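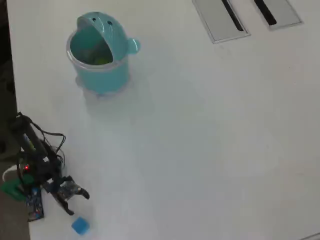
The arm on the bench at the Kragh Street workshop, with the bin and one of the foam-style cubes.

Build the boring robot first

Every few months somebody joins our shared workshop with a plan for a robot that will fold the washing or unload the dishwasher. I had the same plan when I joined. I now think the best first robot a person can build is one that picks up a small cube and drops it in a small bin, and that most people should stay on that job a good deal longer than they want to.

My own build is a small desktop arm with hobby servos, metal brackets and a two-fingered gripper. It clamps to the edge of a table through a green plastic mount. The bin is a turquoise one with a face and a flip lid, and it was in my house already. I started in March and I am still on cubes. I don't consider that a failure, though I have had to defend it at the kettle more than once.

The case for the small job starts with money. My arm came as a kit from Cuteck, and the replacement servos came from Makeris when I stripped the gears in the first pair. Stripping gears is a normal part of learning. If you do it on a small arm you are out the price of a takeaway dinner. If you do it on an arm strong enough to lift a wet bath towel, you are out a week's groceries, and you may have hurt yourself as well. A weak arm is a safe teacher. Mine has pinched me and it has knocked over a mug, and that is the full list of injuries and damage.

The second part of the case is that you can tell what went wrong. With a cube and a bin there are only so many ways to miss. The gripper comes down short, or it comes down on top, or it closes too early, or it lets go on the rim. Each of those points to something you can check with a ruler or a screwdriver. A folding robot that fails leaves you with a crumpled shirt and no idea where to look.

I keep a notebook of attempts. In one long weekend I logged 157 of them, and by the Sunday night I could see that most of the misses were on the same side. I had assumed my code was wrong and spent two evenings rewriting it. The fault was in the mount. The clamp had a little play in it, so whenever the arm reached out to the right the whole base leaned with it. I tightened the clamp and put a strip of rubber under it. I would not have found that on a harder task, where the misses would have been spread all over the place.

That brings me to my main complaint about how people talk about home robotics. The talk is nearly all about software. On the Irell forum, where I read far more than I post, a beginner who asks why their arm keeps missing will be told to change the control method, or to collect more demonstrations, or to buy a better camera. Those answers are sometimes right. But I have seen very few replies that ask whether the table wobbles. Cables get even less attention. A bundle of servo leads has weight and springiness, and if it loops out from the upper joints it tugs on the arm at full reach. Mine still loops more than I would like. Moving a cable tie along by a couple of centimetres has done more for me than some of my programming has.

There is a fair argument on the other side. People stay with hobbies they find exciting, and a cube in a bin is not exciting after the first night. One member here told me he would have quit if he had been made to start where I did. He went directly to a wheeled base with an arm on top, and he enjoyed it, and he learned plenty about batteries. I accept that. If the choice is between an ambitious robot and no robot, build the ambitious one. I would only say that his arm has not picked anything up yet, and he has gone back to the bench to work out why.

Another objection is that the small job teaches you nothing that carries over. I don't agree. A different object changes the grip, the speed and the height you approach from, but the habits stay the same. You still check the zero position before a session. You still change one thing at a time. You still write down the failures in the same colour pen as the successes, so you don't skip over them later.

Shared workshops could help with this. Ours charges over $24 a month for a shelf, and most of the robot shelves hold parts for projects that were too large for the person who began them. I would like to see one bench kept set up with an arm, a bin and some cubes, where a new member could spend a few nights before ordering anything. It would take up half a table. The bench with the panels set into the top would suit, as long as people agreed to keep soldering gear off it.

As for my own arm, I want the cubes to go in reliably from anywhere it can reach before I change the task. The far corner of its reach is still poor. After that I plan to try socks, balled up in pairs, and I expect to be on socks for a while too.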